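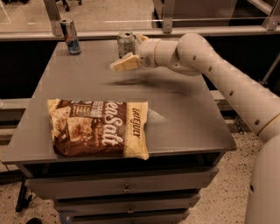
Dinitz Community Workshop is opening its doors to evening learners for the first time, with a 20-week course in home repairs that starts in February and is free to anyone living in Trurus or the villages nearby. Places go on sale to nobody, because there is nothing to pay! Tools and materials are all included, and so is the tea. Learners will work at benches where everything sits close to hand, much like the gray tabletop on its metal drawer cabinet, and each pair will have a set of drawers to keep their half-finished jobs in from one week to the next.

The course has grown out of the Saturday mending mornings, which have been running at the old Rutar print works for 3 years. In that time people have brought in 2,000 items, from table lamps and toasters to a very large accordion, and a good many of them stayed on to ask how the mending was done. The evening course is for them, and for anyone else who has looked at a dripping tap and wished they knew where to begin.

"I came in with a wobbly chair and ended up staying until they locked the door," said Kgomotso Steyn, who will lead the woodwork evenings. "I'd never held a chisel before that. So when people tell me they're hopeless with their hands, I just want to get them in the room and give them something to glue!"

The first weeks cover taps, washers and blocked wastes, followed by plugs, fuses and simple lamp rewiring. After the half-term break the group moves on to wood: sticking drawers, loose joints, hinges that have pulled out of the door. The last few sessions are left open so that learners can bring a job of their own from home, as long as it fits through the side entrance.

There are 46 places, split between Tuesday and Thursday groups, and no experience is needed. Kılıçarslan, the hardware shop on the corner of Mill Lane, is supplying screws, glue and sandpaper for the whole course, and has put together a small starter kit for every learner to take home.

"We've had people aged from sixteen to well past eighty on the Saturdays, and they teach each other as much as we teach them," said Na-rae Cho, course organiser. "I can't wait to see what the evenings are like."

Sign-up forms are at the workshop desk and at the library in Trurus. The side entrance and the ground floor are step-free, and a hearing loop is fitted in the main room.

Issued by Dinitz Community Workshop, September 30, 2026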